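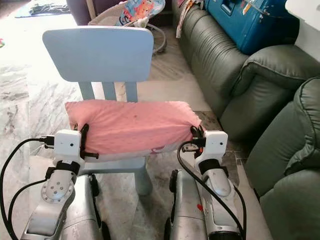 riviere_dad
Okay but how many of these are you planning to collect before you train anything? I did cushion placing for most of February and wish I'd stopped way sooner to check what the policy was learning.

limarbot
Plan was 300 episodes and then a first training run. I'm at 23 good ones, so yeah, early days. Both grippers hold a front corner and I do the whole thing by teleop, and my wrists are already complaining. Is 300 silly?

riviere_dad
Not silly, just don't do all of them before you look. Train on what you have at 100 or even 50. Mine came out with a weird little pause before every grasp, and guess who was pausing before every grasp while he squinted at the monitor. Me. It copied my hesitation perfectly.

zinon44
Gonna disagree with that. Training on 50 bimanual demos with a soft object tells you nothing, you'll get garbage and then you'll go change ten things that were fine. Cloth is different every single time you touch it. Our set on the Lonico task was 1,525 episodes and the curve was still going up when we quit.

riviere_dad
You had people on shifts, zinon. This is one person at home with sore wrists.

zinon44
Fair, but the cloth doesn't care how many people you've got lol

Apolline Pruvost
I'm somewhere between you two. What helped me more than the count was being picky about how each episode starts. I'd turn the chair a bit, shove it a few inches, bunch the cushion up differently, and write it down so I wasn't fooling myself. Before that I thought I was varying things and then I played the first frames back to back and they were almost identical! Very humbling evening.

limarbot
Oh no. I have been putting the chair in pretty much the same spot every time. Facing away from the robot, always. Do I throw out the 23?

Apolline Pruvost
No no, keep them! Just make the next batch messier. I'd do blocks of 10, new chair angle for each block, and let the cushion be wrinkled however it wants to be. Don't smooth it out for the robot.

zinon44
Agree with all of that. Also leave the background alone. People tidy up the room for the first hundred and then stop bothering, and now you've got two datasets. Toys, sofa, whatever, let it be a normal room from the start.

limarbot
The tidy room was never a risk here, ha. What about failed grasps? One side slips, I go back and get the corner again, and it ends up seated okay. I've been deleting those.

riviere_dad
Keep!! Those are your best ones. Mine had never seen a recovery, so once a corner slipped it carried on waving an empty gripper around like it was all going great.

zinon44
Keep some. If a third of your data is you fumbling, it learns fumbling. I tag them and decide at training time, that way I'm not stuck with whatever mood I was in when I recorded.

riviere_dad
Tagging, sure, I can live with that.

limarbot
Okay, so tag the recoveries, chair moves every 10, first training run at 100 as a compromise so you're both a little unhappy. Starting the new batch tonight if my wrists let me.

Apolline Pruvost
Lower your leader arms a couple of inches, it did wonders for mine. And back up the raw files before you re-encode anything!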